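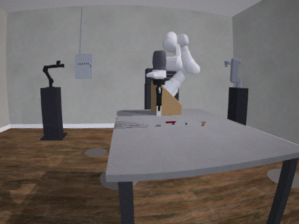
Friday, 2.15 pm

Sim cell, table layout B. Went through the house rules with Selvaraj before the Akanda runs start. Writing down what we agreed so Léonie can check it against the Trudov sheet.

Small parts stay on the far half of the table at reset. If one spawns past the centre line, bin the episode and log the seed. No nudging parts by hand and carrying on.

Gripper starts clear of the tabletop, fingers open. Speed cap near the table is 40 mm/s, same as the real cell, even though nothing can get hurt in here. Selvaraj wanted it off for the first batch. We left it on.

Flat grey pieces are hard to pick out against the grey top. Don't recolour them to help the detector. Lighting changes go in the config, never in the saved world file.

Batch is 500 episodes per layout. Anything with more than 33 rejects gets stopped and looked at before it's rerun. Two people sign off a layout change, and the initials go in the commit message.

Still open: whether the wedge block counts as a fixture or an obstacle. The Nudumano notes say fixture, our collision list says obstacle. Ask Léonie.

Shadow streaks on the left of the table, check the light settings.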